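4 April 2022

Today I read again the safety rules for the bench, all 2 pages, because in March I signed them too quickly. Rule one at Prelard is simple: before the gripper goes near the oven, a person says aloud what is the next step. I like this rule — it makes me slow. I also wrote the heat limit for the finger pads, 80 degrees, on a card for my pocket. Still I don't know if a red light on the panel must count as "hot" for us. I would say yes, always. 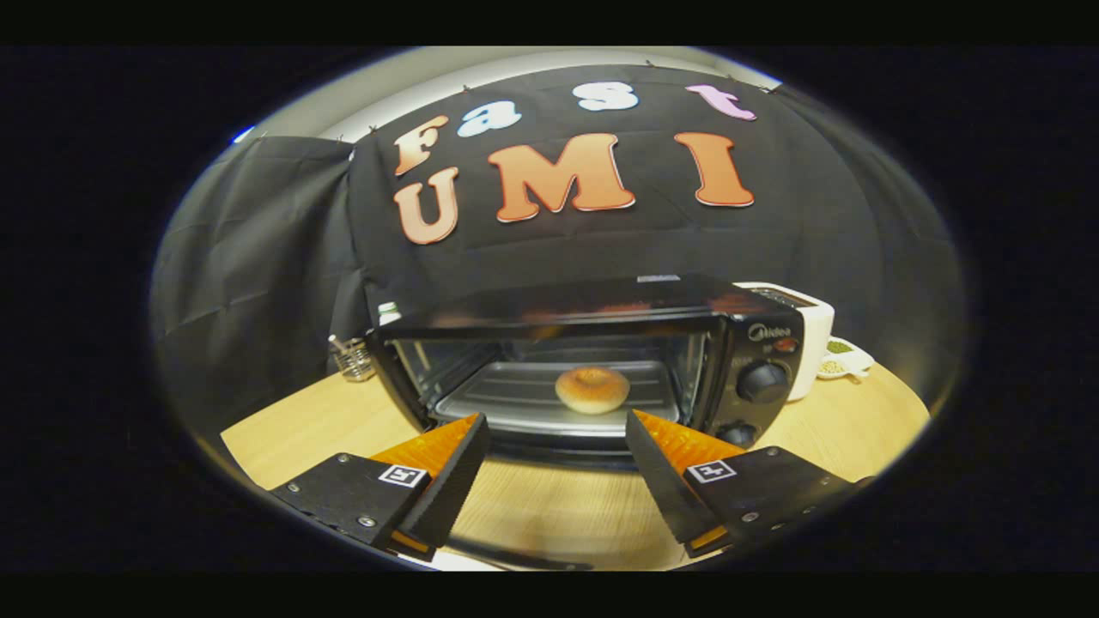 Marcelle Huet answered that the light is not enough, and that the rule should ask for a thermometer reading before any finger touches the door. I think she is right. Tomorrow I will write it in the draft and send it to Janaka.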